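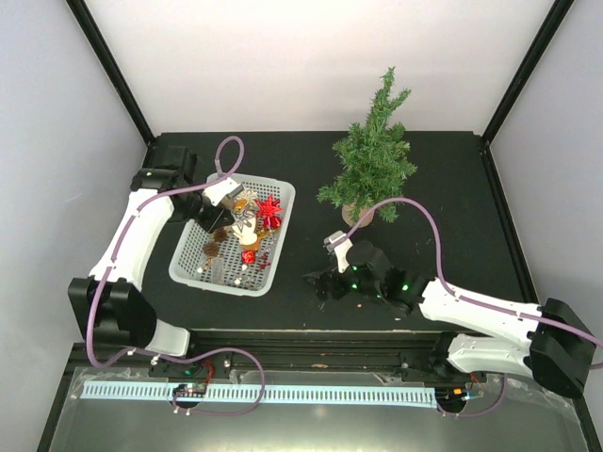 Fergus Chisholm wrote in to say that anyone going to the Gestby yard on an open day should skip the show boats at the front and walk straight to the back shed, where the hulls are. He was right, and I'm grateful, because I would have spent my first hour in line for slippers and a look at somebody's onboard sauna.

I'd wanted to see inside this yard for years. You catch glimpses of it from the harbor road, a bow sticking out of a door or a mast lying on trestles, and then the fence gets in the way. They open up once a year, in June, and I've always been somewhere else. This time I took the early bus, got there before the gates opened and ended up near the front of a long line of people in sensible shoes. Wear sensible shoes, by the way. There are air hoses and cables across every floor, and the metal stairs between levels are steep.

The back shed is where Gestby puts its motor yachts together. There were 3 in progress, all in different states, which was perfect if you like knowing how things are made. The nearest was a bare aluminum hull sitting upside down. I hadn't known they built them that way up! A welder named Imke was fielding questions next to it, and she explained that it lets you weld the bottom plates looking down, which is easier on the neck and gives a cleaner seam. Once the plating is done, they lift the whole thing with two overhead cranes and roll it over. It takes most of a morning. She said the shed goes very quiet while it happens and the canteen does extra rolls afterward.

The second hull was right side up and half full of pipes. We were allowed up a scaffold to look down into the engine room, six at a time, and I went around twice. It's much tighter than you'd guess. On a finished yacht you see the wide decks and the big lounge, and you imagine there must be the same sort of room downstairs, and then you look in and there's a gap between the generator and the fuel tank that I'd have to go through sideways. Somebody has to change filters in there in a swell. The pipes are color-coded with bands of tape, and one of the fitters had written little notes to the next shift on the insulation in marker pen. "Not this one" was on a valve near the ladder. I would love to know the story.

This second boat is a hybrid, and there was a proper talk about it at 11 in the morning, given by Chin-lung Tseng, who runs the electrical side. I was expecting slides and got a man standing on a pallet with a length of cable as thick as my wrist. It was the best half hour of the day. His main point was that the batteries are the easy part to sell and the hard part to place. They're heavy, they need cooling, and they have to sit where the boat wants weight, low down and close to the middle, which is exactly where everybody else wants to put tanks. So the electrical people and the plumbing people argue for a year and the boat gets drawn again and again. The hull we were looking at went through 18 layouts before anybody cut metal. He had the early ones rolled up in a tube and let people unroll them on the floor, and you could watch the battery room creep backward from sheet to sheet.

A boy of maybe ten asked how far it would go on batteries alone. Tseng said far enough to leave the harbor without waking anybody, spend the night at anchor with the lights on, and come back in the same way. He wouldn't give a number for the open sea. It depends on the waves, he said, and on who is cooking. That got a laugh, but he meant it: the galley on a boat this size draws a startling amount of power, and so does the air conditioning. A man behind me wanted to argue about diesel and kept going for some time. Tseng stayed polite, answered the parts that had answers, and moved on to a lady with a question about shore power plugs (there are several kinds, they don't match, and the crew carries a box of adapters just as you would on vacation).

The third hull was closed off because they were spraying filler. You could see it through a plastic window, with people in full suits moving along the side very slowly. I learned that the mirror finish on a big yacht is nearly all filler and sanding. The metal underneath has ripples from the welding, and the fairing crew puts on a coat, sands most of it off with long boards, checks it with their palms, and does it again. One of the painters had a sample panel with each layer exposed in steps, so you could run a finger from bare metal up to gloss. I must have stood there for ten minutes. He told me the long boards are made in the yard's own joinery shop because the bought ones don't flex the way the older hands like.

So naturally I went to the joinery shop next, and nearly missed lunch. It smells wonderful. They were making a curved cabinet for an owner's cabin, with veneer taken from a single log so the grain runs around the whole room without a break. Every leaf is numbered in pencil on the back. If one gets damaged, there's a spare set locked away, and if that goes too, then I gather it's a very bad week. The shop also makes full-size mockups out of cheap board before anything real gets built. We walked through one, a bathroom with a fake sink and a fake shower, and a note taped to the wall that said the door had to open the other way. Someone had sat down on the fake toilet and found out.

Lunch was soup and a roll from the canteen, eaten on the quay in the sun. 893 people had come through the gate by noon, according to the woman with the clicker, and she was pleased because it beat last year's full day. It didn't feel crowded, apart from the show boats, where the line went back past the bike racks.

I did join that line in the end. The one to see was Imrie, a 30 meter yacht that had come back to the yard for new paint and was open by kind permission of her owner, on condition of no photos inside. Shoes off, bags left on the dock, and a stewardess at every doorway. I liked her more than I'd expected to. She's an older boat with proper side decks you can walk along, a wheelhouse with real windows that tilt outward, and a small library with a rail along each shelf to hold the books in. The crew mess had the best view on board, out over the bow, and the engineer told us the owner wanted it like that. Her engine room was so clean that I felt bad breathing in it.

The other visiting boat was Trudon, smaller and much newer, all glass and pale cushions. Plenty of people loved her. The stern folds down into a swimming platform, and the crew ran it up and down every so often to cheers from the children. I thought the stairs were scary and the sofas were very comfortable.

There was also a stall from the training center at Grimbridge, which supplies most of the yard's apprentices. They had a bench where you could try splicing rope or bending a bit of copper pipe to match a template. My pipe was terrible. The apprentice helping me, in her second year, bent hers by eye in one go and then very kindly showed me where I'd lost it (you have to start before the mark, not on it). They take new starters at the end of summer, and she said they'd like more people who have already had a job or two. The pay in the first year is low but the tools are provided, and you keep them if you finish. If I were twenty years younger I'd have filled in the form on the spot.

The last thing I saw was the slipway. It's hardly used for launching now, since the big boats go in on a lift with slings, but they keep the old cradle greased and sent a wooden harbor launch down it at four in the afternoon. It made a groaning noise, picked up speed, went in with a lovely flat splash, and everyone on the quay clapped, including the welders, who must have seen it plenty of times.

A few practical bits if you're thinking of going next year. Entry is free, but the scaffold tour needs a wristband and those were gone by mid-morning, so ask for one at the gate. The bus stops right outside; parking is in a field on the far side of the bridge and it's a fair walk back. Strollers are fine in the joinery shop and on the quay and not much use anywhere else. The canteen takes cards, the soup stall doesn't. Bring ear plugs for small children, as they do run the grinders for a demonstration after lunch and it's loud even from the door.

I came home with a curl of planed teak in my pocket, a bent piece of copper pipe, and a leaflet about paint. I've already asked for the day off next June - and I'm going to try for the early scaffold slot, because by then the hybrid should be gone and there'll be something else in that shed, upside down.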